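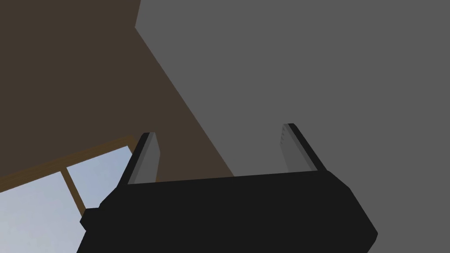

ミルクパンチが澄みません。濾し方と順番を教えてください

ラムと夜ふかし

クラリファイド・ミルクパンチに夢中です! 先月ジャロターノというバーで初めて飲んで、牛乳が入っているのに透明で、口当たりはとろんと丸くて、帰り道ずっとその話をしていました。それで自宅でも仕込んでみたのですが、三回やって三回とも薄い白濁が残ります。味も惜しくて、ラムの甘さとレモンの酸が、写真の黒いグリッパーの二本の指みたいに左右に離れて立ったまま、間がぽっかり空いている感じなんです。お店のはそこが全部つながっていました。

分量は次のとおりです。

ケンデンのダークラム 320ml
レモン果汁 128ml
マフイカの紅茶(濃いめに淹れて冷ましたもの) 200ml
砂糖 大さじ6
牛乳(低脂肪) 305ml

手順は、ラム、紅茶、砂糖、レモンをボウルで混ぜて、そこに牛乳を上から一気に注ぎます。すぐにモロモロに分かれるので、五分ほど待ってからコーヒー用のペーパーで濾しています。最初に落ちてくる分がかなり白く、そのまま全部同じ瓶で受けています。途中でペーパーが詰まるのでスプーンで底をこすっています(これがまずい気もしています)。

聞きたいのは、牛乳とお酒のどちらを先に入れるのか、低脂肪牛乳ではだめなのか、詰まったときはどうするのか、の三点です。ほかにも気づいたことがあれば何でも言ってください。火曜の夜に友人が来るので、できればそれまでに一度は澄んだものを見たいです!

凝乳三昧

うわあ、ミルクパンチ仲間が増えた! うれしいので長く書きます。
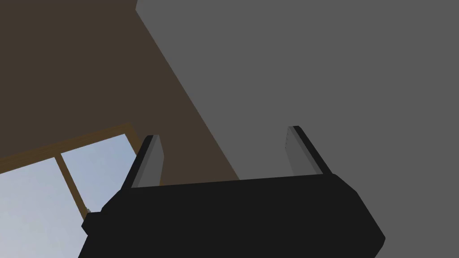
順番は「お酒を牛乳に」です。牛乳を先にボウルに入れておいて、レモンまで混ぜ終わったパンチを、細く、ゆっくり注いでください。逆にすると酸の強いところに牛乳が落ちて一瞬で固まるので、粒が細かくばらけやすいんです。私はこの違いを知った日に、夜中に二回仕込み直しました。混ぜるのは大きく二、三回まで。かき回したくなったら手を止めて、氷の準備でもしましょう。ちなみに氷を扱うトングは、写真の黒い指二本のように先がまっすぐ向かい合っているものが好きです。大きな角氷を両側から挟めて、グラスの縁に当てずに下ろせます。透明なお酒に透明な氷が沈んでいくところ、本当にきれいですよ!

次に牛乳です。低脂肪だから絶対に失敗する、ということはないと思います。ただ、凝乳(カード)の量と丸い口当たりは普通の成分無調整牛乳のほうが断然出ます。私なら305mlという量はそのままで、種類だけ替えます。

待ち時間の五分は短いです。最低でも一時間、できれば冷蔵庫で一晩。カードがふわっと大きくまとまって、それ自体が濾過の層になってくれます。だから底をスプーンでこするのは禁止! せっかくできた層を壊すことになります。

そして一番大事なところ。最初に白く落ちてきた分は、捨てずに、別にとって、フィルターの上のカードにそっと戻してください。戻すと二度目はほとんど澄んで出てきます。ぽた、ぽた、と落ちる雫が急に透き通る瞬間があって、私は毎回ちょっと声が出ます。落ちるのは遅いです。うちはこの分量だと6時間かかることもあります。寝ましょう。

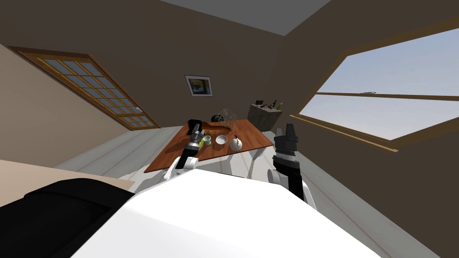

濾す道具は二段にすると楽です。一段目は目の細かいさらしかナッツミルク用の袋で、二段目がペーパー。私はランドの厚手ペーパーを使っていますが、台形でも円すいでも、入れば何でもかまいません。置き場所は意外と大事で、台が揺れるとカードが崩れます。道具は食卓に並べておくより片付けたほうがよくて、写真のテーブルみたいに木の平たいものや針金の網かごが一緒に載っていると、何か取ろうとして瓶に肘が当たります。私は一度やりました。紅茶色のパンチが床まで流れて、翌朝まで部屋がラムの香りでした(香りだけは最高でした)。ただ網かご自体は出番があって、搾る前に洗ったレモンを転がしておくのにちょうどいいです。

味が離れて感じるという話ですが、澄ませる途中で紅茶の渋みがかなり抜けるので、混ぜた時点では「渋い、甘い、酸っぱい、全部強い」くらいで合っています。仕上がってから角が気になるときは、砂糖を足すより、瓶に詰めて冷蔵庫で二日置くほうが私は好みです。火曜に間に合わせるなら日曜に仕込みたいですね。

あと、乳糖やたんぱく質は全部は抜けません。見た目が透明でも乳アレルギーの方には出さないでください。これはお友達に先に聞いておくこと! 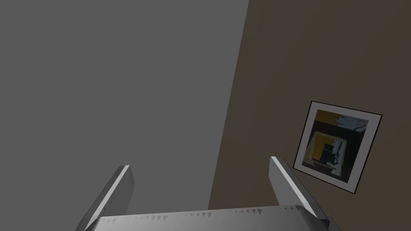 辛口ひとすじ

横から短く。ペーパーは最初に水で濡らしておくと紙のにおいが減ります。

紅茶は熱いうちに砂糖を溶かしておき、完全に冷ましてから混ぜる。ざらつきが残っていると味がばらけます。離れて感じるのは案外これかも。

個人的にはラムよりジンで作るほうが好きです。レモンの皮を一晩漬けておいたジンでやると、信じられないくらい爽やかになります。質問と関係なくてすみません、でもおいしいので!

グレープフルーツ党

レモン果汁は搾りたてですか? 瓶入りでも固まりますけど香りが違う気がします。私は濾すのが面倒で一段しかやらず、いつも少し曇ってますが普通においしいです。曇ってても飲めますよ。

ラムと夜ふかし

みなさんありがとうございます! 順番が逆だったのと、こすっていたのと、白い分を戻していなかったの、全部やっていました。レモンは瓶入りです……これも替えます。

さっそく半量で試しました。成分無調整牛乳を先にボウルへ入れて、パンチを細く注いで、二時間待ってからさらしとペーパーの二段で。最初の白い分を戻したら、途中から本当に澄みました! グラスの向こうの文字が読めます。声、出ました。味も前よりずっとつながっていて、鼻に抜ける紅茶の香りがお店で飲んだときにかなり近いです。

日曜に全量で仕込みます。ジン版のレモンの皮は白いところまで入れても大丈夫でしょうか。

辛口ひとすじ

白いところは苦いので外してください。黄色い部分だけ薄くむいて、朝には引き上げる。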